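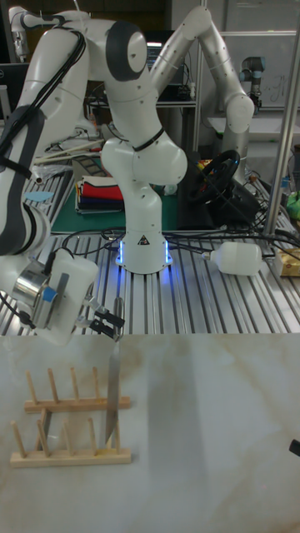
Killian Chevalier's view is that a dish rack teaches more than a tray of blocks, and he repeated it twice before we had our visitor badges off. His argument is contact. A block can be set down a little crooked and the episode still passes; a knife tip that meets a dowel ends it.

The Skallden lab runs two sessions a day in July, and we sat in on the second. The task on the bench was knife to rack: a white arm, a two-finger gripper, a kitchen knife held blade down, a wooden rack on a marble-patterned countertop. The target is the gap between dowels near the right end.

Each operator records 40 episodes per session. The rack is shifted by hand after every 8, and the new position goes into the log. Failed insertions are kept and labeled, a policy Skallden took over from its earlier Pukden project – there the failures had been deleted, and the trained model never learned to back off.

Review is slower than collection. One person replays the joint data and trims idle time at both ends. I asked about grip slip on the handle and was told it is tagged separately, under a code I failed to write down.

The next task on the schedule is cloth folding. We left at 4 p.m. for Tenine.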